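I've had the Plukel gripper kit on my bench since November, and a few of you have written in asking whether it's worth the money, so I finally sat down one evening with a pot of coffee to put my thoughts in order.

For anyone new around here, I fix up old desktop computers in my garage in Perrin, and my hands aren't what they used to be. Small screws and tight corners wear me out. So when Sundutow started selling the Plukel as an add-on for hobby-size arms, I saved up and ordered one. It came to 817 dollars with shipping, and yes, I winced a little when I clicked the button!

The box holds the gripper itself, a wrist camera, a bag of spare screws and 3 sets of fingers. Setup took me the better part of an afternoon – the printed guide skips a step when you get to the camera cable, though the one on their website has it right. Once it was going I ran the calibration 5 times, mostly because I liked watching it.

What I care about is whether it can get down inside a case without bumping into everything, and the slim fingers are very good for that. The wide bracket up by the wrist is another story, and I do wish they'd shaved it down some. With memory slots on one side and a thick coiled cable on the other, you have to plan your way in.

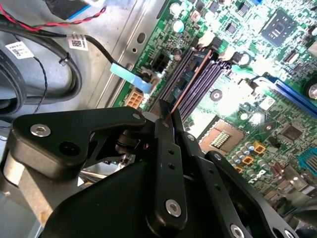
The grip force is set with a slider that goes from 0 to 200, and I keep mine way down at the low end for anything near a motherboard. I'd love a finer adjustment there. I wrote to the support folks at their Cirnusholm office about it and got a kind, thorough answer the next morning, so maybe in an update. I'm keeping mine, anyway, and I've already ordered a second set of the slim fingers.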